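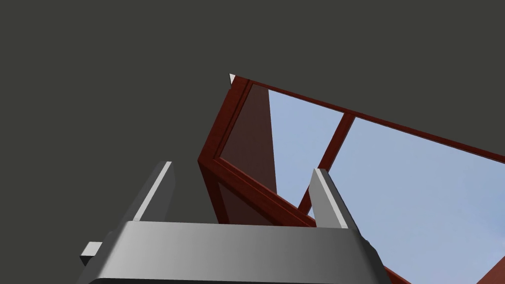
# Vitrine (Möbel)

Wissen > Wohnen > Möbelkunde > Kastenmöbel > Vitrine

Stand: August | Redaktion Möbelkunde

Wir verwenden Cookies, um die Nutzung dieser Seite auszuwerten. Mit dem Weiterlesen stimmen Sie dem zu. Einstellungen ändern

Eine Vitrine ist ein ganz oder teilweise verglastes Kastenmöbel, in dem Gegenstände aufbewahrt und zugleich gezeigt werden. Das Wort stammt aus dem Französischen (vitre, „Fensterscheibe“). Im Handel wird die Bezeichnung sehr weit gefasst und auch auf Schränke angewandt, die nur in einer Tür ein schmales Glasfeld haben. Ob solche Möbel noch Vitrinen sind, ist Ansichtssache. In der Möbelkunde gilt meist, dass der Inhalt bei geschlossener Tür im Ganzen erkennbar sein muss.

## Abgrenzung

Verwandt sind der Glasschrank, der Bücherschrank mit verglasten Türen, das Buffet mit Glasaufsatz und der Schaukasten. Die Grenzen sind schlecht gezogen. Versuche, sie über den Anteil der Glasfläche zu bestimmen, haben sich nicht durchgesetzt, auch weil uneinheitlich gemessen wird: mal mit, mal ohne Rahmen, mal nur an der Front. Der Schaukasten hängt oder steht in der Regel im öffentlichen Raum und ist flacher, doch auch davon gibt es genügend Ausnahmen.

Die im Antiquitätenhandel beliebte Unterscheidung zwischen „Salonvitrine“ und „Sammlervitrine“ ist in älteren Inventaren kaum greifbar. Sie dürfte eher dem Verkauf dienen als der Beschreibung.

## Geschichte

Verglaste Möbel setzen Scheiben voraus, die klar und einigermaßen eben sind. Solange diese teuer waren, wurden größere Flächen aus kleinen Feldern zusammengesetzt und durch Sprossen gehalten. Im 18. Jahrhundert verbreitete sich der Glasschrank in wohlhabenden Haushalten, unter anderem für Porzellan. Im 19. Jahrhundert kam er in bürgerliche Wohnungen, daneben in Läden und Museen.

Häufig liest man, die Vitrine sei aus dem Reliquienschrein oder aus dem Kuriositätenkabinett „hervorgegangen“. Das klingt einleuchtend, eine durchgehende Linie ist damit aber nicht gezeigt. Viele Kabinettschränke waren gerade geschlossen und wurden für Besucher eigens geöffnet. Wahrscheinlicher ist, dass mehrere Möbeltypen verglast wurden, sobald Glas in brauchbarer Größe erschwinglich war.

Sprossen an neueren Stücken sind kein Altersbeweis. Oft werden sie nur auf eine durchgehende Scheibe gesetzt, und zwar von Herstellern, die im Prospekt von „traditioneller Bauweise“ sprechen.

## Bauweise

### Rahmenvitrine

Bei der Rahmenvitrine trägt ein Gerüst aus Holz oder Metall die Last, die Scheiben sitzen in Falz oder Nut. Zwischen Glas und Rahmen bleibt etwas Spiel, damit das Holz arbeiten kann. Gehalten wird die Scheibe durch Leisten, Kitt oder Silikon. Leisten lassen sich wieder lösen, Silikon nur mit Mühe, was bei einem Bruch über den Aufwand der Reparatur entscheidet.

Rotbraune Rahmen werden im Handel gern pauschal „Mahagoni“ genannt. Der Farbton sagt über die Holzart nichts aus. Buche, Erle und Birke werden seit langem entsprechend gebeizt, und auch bedruckte Folien auf Trägerplatten kommen in diesem Ton vor. Sicherheit gibt erst ein Blick auf Hirnholz oder unbehandelte Innenflächen, notfalls eine Probe.

### Ganzglasvitrine

Ganzglasvitrinen kommen ohne tragenden Rahmen aus. Die Scheiben werden an den Kanten verklebt oder mit Klemmbeschlägen verbunden. Die Sicht ist besser, die Kanten sind dafür empfindlich. Bei Einscheibensicherheitsglas kann ein Schlag auf die Kante die gesamte Scheibe zerfallen lassen.

### Türen und Böden

Üblich sind Dreh- und Schiebetüren. Schiebetüren brauchen vor dem Möbel keinen Platz, lassen aber zwischen den Flügeln einen Spalt, durch den Staub eindringt. Die Angabe „staubdicht“ sollte man bei Wohnmöbeln grundsätzlich mit Vorsicht lesen. Gemeint ist in der Regel eine Bürsten- oder Lippendichtung an einigen, selten an allen Fugen.

## Tragfähigkeit

Angaben zur Belastbarkeit von Glasböden sind nur vergleichbar, wenn Stützweite, Glasdicke und Art der Last mitgeteilt werden. Das geschieht nicht immer. Der Hersteller Brikness nennt für das Modell Tallel eine Gesamtlast von 200 Kilogramm, ohne anzugeben, wie sie sich auf Böden und Sockel verteilt. Ein Wert je Boden fehlt. Für Käufer, die schweres Steingut unterbringen wollen, ist die Zahl damit wenig wert.

Ähnlich ungenau sind die Maße. Die Tallel wird mit einer Breite von 642 Millimetern geführt, in einer früheren Preisliste dagegen mit 673 Millimetern. Möglicherweise ist einmal der Korpus und einmal das überstehende Kranzprofil gemeint. Eine Erklärung enthält keine der beiden Unterlagen.

## Licht und Klima

Vitrinen schützen vor Berührung und grobem Staub. Vor Licht schützen sie nur begrenzt: Gewöhnliches Fensterglas hält einen Teil der ultravioletten Strahlung zurück, sichtbares Licht lässt es weitgehend durch, und auch dieses bleicht Textilien, Papier und manche Farbstoffe aus. Beleuchtung im Inneren verschärft das Problem, wenn die Leuchten die Luft erwärmen.

Weniger bekannt ist, dass das Möbel selbst schaden kann. Holzwerkstoffe, Klebstoffe und manche Dichtungen geben organische Säuren und andere Stoffe ab, die sich im geschlossenen Raum anreichern. Blei und kalkhaltige Objekte wie Muscheln sind besonders gefährdet. Eine sehr dichte Vitrine ist deshalb nicht in jedem Fall die bessere.

Der Anbieter Bakos bewirbt Einlegekissen, die das Klima „dauerhaft stabilisieren“ sollen. Feuchtepuffer dieser Art gibt es auch in Museen, dort werden sie allerdings kontrolliert und neu konditioniert. Im undichten Wohnmöbel ist ihre Wirkung vermutlich gering. Messreihen hat Bakos nicht vorgelegt.

## Verbreitung und Markt

Belastbare Zahlen zur Verbreitung im Privathaushalt sind rar. Gelegentlich zitiert wird eine Umfrage des Möbelhauses Donlow, nach der die Vitrine „zurückkehrt“. Befragt wurden rund 151 Personen, sämtlich Kunden des Hauses. Über die Kundschaft von Donlow mag das etwas aussagen, über den Markt nicht.

Auf dem Gebrauchtmarkt sind große Vitrinen oft schwer abzusetzen. Sie sind sperrig, der Transport ist heikel, und Ersatz für gebogene Scheiben ist teuer. Von der häufig behaupteten Wertbeständigkeit kann allenfalls bei gut belegten Einzelstücken die Rede sein.

## Pflege

Glas wird mit einem feuchten Tuch gereinigt, das Mittel kommt auf das Tuch und nicht auf die Scheibe, da es sonst in den Falz läuft. Vor einem Umzug werden Böden und Schlüssel entnommen und die Türen gesichert. Verglaste Möbel sollten möglichst aufrecht transportiert werden. Spezielle Vitrinenreiniger unterscheiden sich, soweit die Zusammensetzung angegeben ist, kaum von gewöhnlichem Glasreiniger.

## Siehe auch

Buffet, Bücherschrank, Kabinettschrank, Schaukasten, Sprosse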